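How to Put Together a Grab-and-Go Cleaning Basket

Most of the time spent on a quick cleanup goes into finding things. The spray is under the kitchen sink, the brush is in the garage, and the cloths are in a drawer upstairs. A cleaning basket fixes this. You pack the small tools you use every week into one carrier, keep it in one place, and take the whole thing from room to room.

I keep two of these at home, one on each floor. The instructions cover the basic version, which takes less than half an hour to set up if you already own the tools.

What you need

A plastic basket with holes in the sides and bottom
A dustpan and hand brush
Up to 5 cleaning cloths
One bottle of all-purpose cleaner
One small bottle of glass cleaner
A scrub brush or an old toothbrush
A pair of rubber gloves
A few trash bags, folded flat

Step 1: Pick the basket

Look for one that is wide enough for a dustpan to lie down in. Measure your dustpan from the edge of the scoop to the end of the handle and take that number to the store. Mine is the medium basket from Rotthorpe. The Planitz version is deeper, but the bottom is narrow and a dustpan has to stand on end in it, so it tips over when you set it down on carpet.

Holes are worth having. Grit falls through and damp cloths get some air. You do lose the ability to carry the basket over a clean floor without dropping a few crumbs, so shake it out before you go back inside.

Handles matter more than the size does. A full basket with two bottles in it is heavier than you would expect. Lift it a few times in the store with something in it and check that the handles don't dig into your fingers.

Step 2: Wash everything first

Old tools go in clean or they don't go in. Fill the sink with warm water and a squirt of dish soap. Wash the dustpan on both sides, paying attention to the front lip where dust cakes on. Swish the brush through the water with the bristles down, comb out any hair with an old fork, and rinse.

Shake the brush hard over the tub and lay it on its side on a towel. Don't stand it on its bristles to dry – they take a bend and stay that way. Give it overnight.

Step 3: Sort out the bottles

Full-size bottles make the basket too heavy. I decant all-purpose cleaner into a 260 ml spray bottle made by Ghumman and refill it from the big jug in the laundry room. Label it with a permanent marker, and cover the writing with clear tape so it doesn't rub off. Only refill it with the same product, and never mix two cleaners in one bottle.

Leave bleach out of the basket. It belongs on a high shelf with the cap on tight, and you don't want it riding around next to anything else.

Step 4: Lay in the dustpan and brush

The largest flat thing goes in early. Lay the dustpan down with its handle pointing toward one side wall, and rest the hand brush on top of it. Turn the brush sideways so the bristles face out toward the wall and have no weight on them.

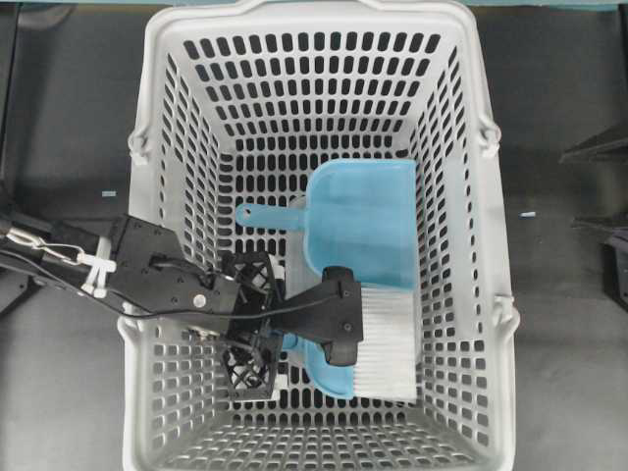
Step 5: Add the bottles and cloths

Stand the bottles against the wall on the side where the dustpan handle is. There is usually a gap on either side of the handle that fits one bottle each. Roll the cloths and push them in between so nothing slides. Gloves and trash bags go on top, where you can reach them without digging.

If the scrub brush keeps sinking to the bottom, hook it over the rim by its handle.

Step 6: Give it a home

A closet floor works, or the space beside the washer. Keep it off the top shelf if you can. A basket you have to climb for will stay up there. With small children in the house, use a cabinet with a latch.

Keeping it up

Empty the basket once a month and wipe it down. Crumbs collect in the corners and around the handle joints – an old toothbrush gets them out. Put used cloths straight in the wash and restock the same day. Replace the brush when the bristles splay and leave a line of dust behind.

Can I use a fabric tote instead?

You can, but a leaking bottle will soak it. I used a Dritthorpe canvas tote for one winter and ended up washing it more often than the cloths.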